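Refurbishing Office Towers at the Briltside Workshop

The autumn intake of retired office computers has now been sorted, and I am pleased to set down how the work is carried out at our bench in Prarville. Several readers wrote in October to ask what happens to a desktop tower between the day it leaves an office and the day it is offered to a new household. The following notes describe our present practice. They replace the shorter entry published when the workshop was still located on the Kivach side of town.

Towers are received on Thursday mornings. Each one is given a number, and the number is entered in the register together with the condition of the case, the state of the side panel and any parts known to be missing. The register reached 468 entries this season. Kirsty Dow maintains it and has asked me to remind donors that keyboards and monitors are recorded separately.

Storage drives are removed first and placed in a locked cabinet. They are not returned to the tower from which they came. Donors who require a written record of erasure should request one at the time of delivery, as it cannot be issued afterward.

The case is then laid on its side, opened and cleaned. Dust collects most heavily around the fan and in the fins of the heatsink, and a soft brush is generally sufficient. Compressed air is used outdoors only – the yard door must be closed behind you. Screws are kept in the divided tray belonging to that tower and are not to be borrowed for another. This rule was adopted after a difficult week in which three machines were found to be short of the same screw.

Inspection of the board follows. We look for swollen capacitors, bent pins and connectors that have worked loose in transit. Memory modules are taken out, wiped at the contacts and tested in pairs. The processor is left in its socket unless the thermal paste has plainly failed.

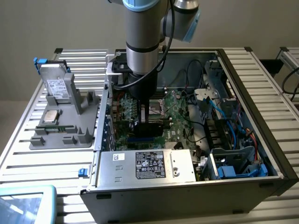
Power supplies are treated with greater caution. They are never opened. The rating on the label is copied into the register, the vents are brushed from the outside, and the unit is tested under load for 40 minutes. A unit that fails is sent for recycling with its cables attached.

Drive cages and optical drives receive less attention than they once did. Plastic release tabs become brittle with age, and we hold a small stock of spares obtained from towers beyond repair. Data cables are replaced if the clip no longer holds.

Finished towers are closed, labeled and moved to the Laryea Street shelves, where they may be viewed on weekday afternoons. The shelving there was extended this year at a cost of 900 dollars, met entirely from the sale of recovered parts. Inquiries concerning larger donations should be addressed to the workshop in writing before delivery is arranged.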